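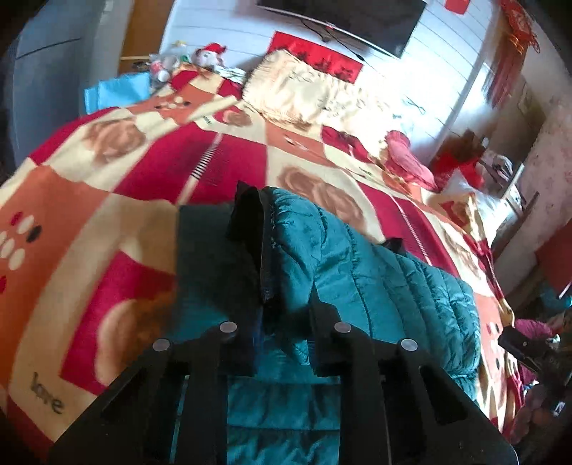

Home | News | People | Classifieds | Archive

August
By Jarlath Heffernan

Ylva Fagerlund has repaired clothes in Skilcombe for 8 years, most of that time from a room above the Dustolgate bus stop. She charges by the job and writes every one in a ledger. Last year's came to 912.

"Zippers are most of it," she said. "People will live with a hole. They won't live with a coat that doesn't close."

She learned at Nordin, the uniform maker, where she spent three years on the repair bench. The work was timed. A sleeve lining was supposed to take 45 minutes, and she was usually over.

"My supervisor said I was slow. I was, but my linings didn't come back."

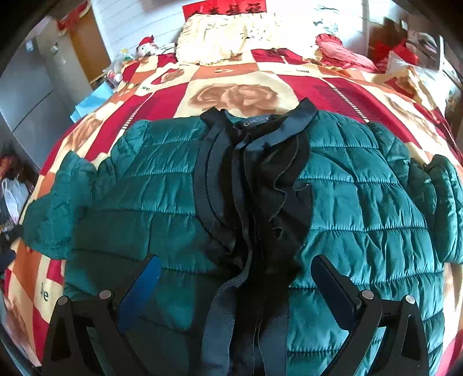
Winter coats start arriving in August, she said, from the customers who plan ahead. The rest show up on the first cold morning and want them by Sunday. She tells them the wait and lets them decide.

I asked what she turns away. Leather, mostly — she doesn't have the machine for it — and anything that hasn't been washed.

She has raised her prices once. A few regulars complained, and one took his pants to the dry cleaner on Flandine Street.

"He was back in the spring," she said. "They'd hemmed one leg shorter. I charged him the new price."

She is looking for someone to train two afternoons a week. So far she has had one call, from a man selling thread.

Contact the editor | Copyright Skilcombe Weekly | Back to top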